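Ticket 289: Ring marks and dull patches on white tabletop, cups and plates area
Site: Lerkville, Štěpánek building, ground floor
Opened: 2nd February
Status: Closed, follow-up in March 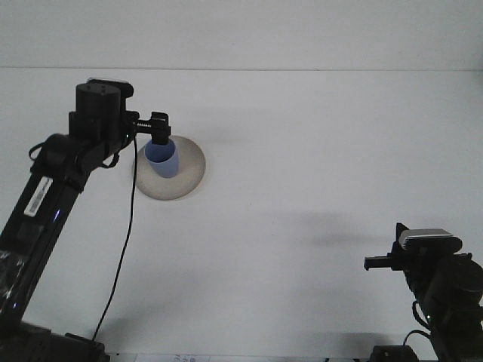

Reported problem
Faint rings remain on the white tabletop after the plastic cups and plates are put away. The rings do not come off with a dry cloth. Reporter also notes that cups put down near the back of the table tend to drift toward the wall.

Environment
White top, gray wall behind, overhead lighting. Tableware in use: Zestport plastic cups and flat round plates. Surface cleaner: Sterkico concentrate, diluted by hand in a 500 ml spray bottle.

Initial checks
Ran a fingernail across several rings. No groove or raised edge, so the surface is not scratched. Wiped one ring with plain warm water and a soft cloth. Ring faded but came back when the surface dried. Result points to residue.

Checked the underside of a cup from the same set. Base rim was tacky. Plates had the same film on the underside, less of it.

Log
Entry 1. Asked for the dilution in use. Reply: cleaner poured in by eye, no measuring cap. Label on the concentrate gives 8 ml per 500 ml of water. Bottle on site foamed heavily when shaken. Emptied and rinsed it.

Entry 2. Mixed a new bottle to the label figure. Cleaned the left half of the table only, followed by a rinse with clear water and a dry cloth. Right half left alone for comparison. Washed the cups and plates by hand, rinsed twice, drained upside down on a rack.

Entry 3. Left half dry. No rings under side light. Right half unchanged. Put clean cups on both halves and left them overnight. No new rings on the left. Cleaned the right half by the same method.

Entry 4. Drifting cups. Put a level across the table, front to back. Rear edge low by 3 mm. Raised the rear feet and tightened the lock nuts. Cups now stay where they are put, with or without a plate under them.

Cause
Cleaner mixed too strong and not rinsed off, leaving a film on the table and on the bases of the tableware. Drift was a separate fault, caused by table level.

Resolution
Measuring cap tied to the concentrate. Fill line marked on the spray bottle. Rinse step added to the cleaning sheet. Rear feet adjusted.

Not resolved
One dull patch near the front edge did not respond to water or cleaner. Possibly old adhesive. Did not try solvent without knowing the surface finish. Patch to be looked at again in March, when the table is moved for floor work.

Reopen this ticket if rings return. Include the cleaner dilution and whether the cups were washed by hand or by machine.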